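Stitska Block Table: Progress Report to the Virnby Fund
Prepared by Funmilayo Adeyemi, Rakdale
Thu 16 December

Dear Ekua Ofori,

Thank you for your patience with this one. I promised you something by the end of the fall and then kept wanting to wait one more week so there would be more to tell, and you know how that goes. We are in good shape, and I think you'll be pleased with how the block table has come along since you last heard from me in March.

The blocks

You may remember that the first set was a mixed bag, with sizes that didn't agree with one another and one shade of orange that people called yellow or red depending on the time of day. We retired all of it. The new blocks are plain cubes in clear, bright colors, painted for us at the Osei workshop, and the difference in daily use has been bigger than I expected (I had thought I was being fussy!). When somebody says "put the yellow one on the red one," there is no discussion about which one is meant.

I had asked for soft edges and I'm glad I held out for them. Osei did one batch with sharp corners, very handsome to look at, and the corners began to chip in the first few weeks, so those went back and were redone at no charge. The ones we have now get picked up, dropped and set down again all day long and I have very few complaints. They do pick up a speck or a small mark here and there, and I've decided to live with that.
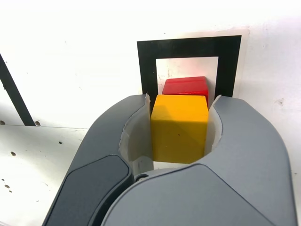 Yellow cube in front, red cube behind it, at the black square.

The table

We stayed with a white top. There was some back and forth about this, and I'll admit I argued for gray, but the colors show up so well against white that I've come around completely. The price we pay is that everything shows. Scuffs, little dark specks, the traces of old marker lines: they are all there by Friday, and a damp cloth takes care of only part of it. You can see a bit of purple line near the red cube in the next picture, along with the sort of wear I mean. I would like to try a proper surface cleaner after the break, and if that doesn't do the job, we'll look at having the top refinished in the new year. I don't expect it to be a large expense.

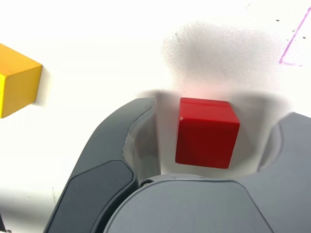

The stacking activity

Stacking is still the heart of it. We began with the very simplest version, one cube placed on another, and I'm happy we didn't rush past it. It sounds like nothing at all until you have watched a second cube go down a little too far to one side and slide off. We have now logged 1064 tries at the two-block stack, and I have gone back through the notes for every one of them, mostly in the evenings with a pot of tea. The spot where the bottom block starts makes a real difference, so we have been moving it around on purpose, a little left, a little up, and writing down where it was each time.

The bold black square has been a great help with this. It gives us a place to talk about, and it is easy to find again at the start of the day. In the picture below, the red cube is inside the square with the yellow one held over it, and the green cube is sitting out by itself on the open table. 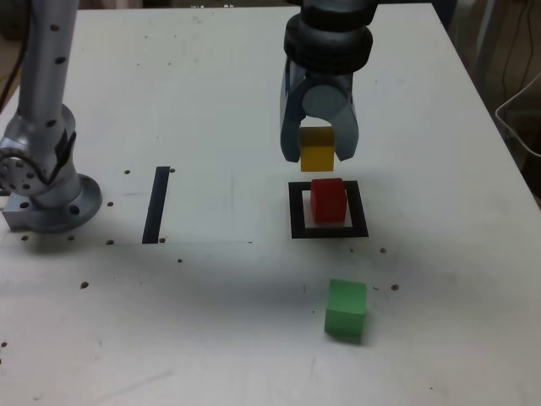 Money

The grant was $3546 and we have been careful with it. The blocks and the work on the table came in a little under what I had guessed, and we have $254 left, which I would like to hold for the cleaning or refinishing I mentioned, if that is all right with you.

Coming up

Three-block stacks are next. I would also like to write up our notes in a form that the other Rakdale groups could follow, with a drawing of the table layout, and I hope to have a first draft of that to you in March. You are welcome to come by and see the table at any time before then. Just call ahead so I can find you a chair.

With warm thanks,
Funmilayo Adeyemi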